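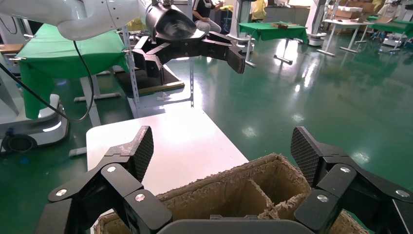

Cardboard boxes with dividers: which tips hold up and which don't

Posted 2022-05-03

Every storage article on the internet tells you to save your divided cardboard boxes. Bottle boxes, jar boxes, the ones glassware comes in. They're free, they're the right size for a shelf, and apparently they will sort out your socks, your spray cans, your seedlings and your marriage. I've been using them in the kitchen and the workshop for long enough to have opinions, and most of those opinions are that people who write storage articles don't keep a box past the day they photograph it.

A box that has been in use for a while goes fuzzy along the top. The edges fray, the corrugation starts to show, and it looks like something a dog slept in. That's a normal box. It can still do its job for a good while in that condition if you chose a decent one and haven't asked it to do something silly.

Choosing the box

Press the bottom before anything else. Turn it over and push your thumb into the middle, where the flaps meet. If it gives, leave it at the shop. You can tape a weak bottom but you'll be taping it again next month, and tape over soft cardboard just peels off and brings a layer of the box with it.

Look at the corners next. A crushed corner can't be fixed. You can square it up with your hands and it will look fine until you stack something on it.

Then the divider. There are two kinds, and the articles never mention this. One is thin grey or tan card, hardly thicker than a cereal box, slotted together in a grid. The other is proper corrugated with a wave in the middle. The thin kind is fine for light stuff, meaning balls of wool, rolled tea towels, spools, paint brushes standing up. Put jars of screws in it and it leans over, then everything leans over with it. The corrugated kind will take jars.

Smell it. I mean this. Boxes pick up whatever was stored near them, and fruit boxes in particular hold on to a sweet, mouldy smell that gets into linen. If you have to wonder whether it smells, it smells.

"Line it with pretty paper"

No. Paper glued inside the cells traps crumbs and sawdust along the edges, and you can't wipe it. If you want a liner, cut a loose piece of card for the bottom of the box and put it in under the divider. When it gets dirty, lift the divider out, tip the card into the recycling and cut another. The whole job takes less time than finding the glue.

Which brings me to the dividers themselves. Leave them loose. Half the advice says to glue or staple the grid to the walls for strength. It adds a bit of strength, I'll admit that, but a box you can't take apart is a box you can't clean, and you'll want to clean it.

"Reinforce the top edge with tape"

This one I came around to, grudgingly. A strip of cloth tape folded over the top edge does slow down the fraying, provided you do it while the edge is still sound. Go along the long sides first, then the short ones, and press the fold down with the back of a spoon. On an edge that's already fuzzy the tape has only fluff to stick to. Trim the fluff with sharp scissors first, or don't bother.

Clear packing tape is no good for this. It cracks along the fold and then you've got a row of little plastic blades at hand height. Masking tape dries out. I paid for a roll of Zindetti cloth tape when the cheap stuff failed in February, and it's decent, though I don't believe it's as good as the price says it is. Any woven tape that you can tear by hand seems to do the same work.

"Cover it in fabric"

I tried it once. The box looked lovely and weighed twice as much, and the fabric rubbed against the shelf and went grey along one side. If the box is going somewhere guests will see it, hang a curtain in front of the shelf or buy a basket.

What the compartments are good for

In the kitchen: bottles, obviously. Oil and vinegar in a cupboard under the bench, where they used to fall over like skittles every time someone reached for the one at the back. Put the box in end-on, so you can slide it out like a drawer. Rolls of foil and baking paper standing upright. Drink bottles and their lids, if your household has the usual drawer of lids that fit nothing. Put each lid in the cell with its own bottle, and any lid left over goes out.

Potatoes and onions, no. I know it's popular. One soft potato will go straight through the bottom of a cardboard box and you won't notice until the shelf is sticky.

In the workshop: spray cans, caulking tubes, glue bottles, rolled sandpaper, short lengths of dowel. Offcuts of pipe if they're not too long. Keep the heavy things in the centre cells and the light ones around the outside, and the walls won't bow nearly as fast. Nothing that leaks. Everyone thinks their linseed oil bottle doesn't leak.

Rags with oil or stain on them don't belong in cardboard at all. They can heat up by themselves and catch fire. Lay them out flat outdoors to dry, or put them in a metal can with water and a tight lid until you can get rid of them.

In the laundry or the hall: gloves, hats, dog leads, light bulbs in their sleeves. Socks work if you can get everyone in the house to put them back in a cell. I can't.

"Label every cell"

Label the side of the box that faces out, in thick marker, with the general idea: GLUES, or BOTTLES. Labelling the cells is a waste of an evening. You can see into them. That's the only advantage a divided box has over a plain one, and once you've written "wood glue" on a cell you feel obliged to keep wood glue in it forever.

Write on the cardboard itself. Stickers come off in a cold garage.

Where to put it

Off the floor. Concrete sweats, and cardboard drinks it. A scrap of wood under each end is enough if you haven't any shelf space, and the gap lets you see if anything's living under there. Silverfish like cardboard and so do mice, and no amount of lavender will change their minds, whatever you've read.

On open metal shelving, the kind with wire or slats, put a flat board under the box. Wire cuts into the bottom flaps within weeks. Solid metal shelves are fine as they are.

When you're sorting, work on a plain, light-coloured surface with nothing else on it. Small screws and washers show up straight away, where on a dark bench they vanish. It's one of the few bits of standard advice I'd repeat without changing it.

Lifting

Hand holes are there to sell the box. They tear from the top corners outward, usually when you're halfway down the stairs. Carry it from underneath with one hand at each end. Try not to lift by pinching the two long walls either, particularly on an older box, as the walls pull away from the divider and the contents start to shift. If it's too heavy to get your hands under comfortably, take some things out and make a second trip.

Stacking: two high, and only if the boxes are the same size and the bottom one is full. The walls do the holding, so a small box sitting in the middle of a big one ends up inside the big one.

What about buying one?

I looked. The Jerkevcombe divided organizer was listed at 47 dollars, for what I would describe as a box with a grid in it. It's plastic, it washes, and if you're storing things that drip then plastic is the right answer. For anything dry I couldn't see what the money was for. The Tian version folds flat and seemed less silly, but the dividers in the one I handled slid about whenever I tilted it.

Then there's the Skandevville wall system, which starts at 1,399 and gives you cubbyholes. Lovely cubbyholes. You could fill a garage with free boxes and have enough left for the shelves to put them on.

I did see a pack of 100 replacement card dividers for sale and was briefly tempted. Cut your own. Take the old divider out, lay the pieces on fresh corrugated card and trace them. Run the wave up and down, so the piece stands stiff, and cut each slot a hair past the halfway point or the grid won't sit flat. Make the slots as wide as the card is thick. Too tight and it buckles when you push it together. Too loose and you've made the Tian.

When to give up

Frayed edges are fine. Stains are fine if they're dry and you know what they are. A box is finished when the bottom sags as you lift it, when the walls lean even though the divider's in, or when there's any mould on it, including the small grey dots you'd like to believe are dust. Don't try to dry a mouldy box in the sun and reuse it. Pull the tape off, flatten it, and put it out with the garbage if it's mouldy or oily, or with the recycling if it's clean.

Check what your local pickup takes before you put taped cardboard in. Some places don't mind a bit of tape and others are fussy, and the sticker on the bin lid at my place contradicts the leaflet.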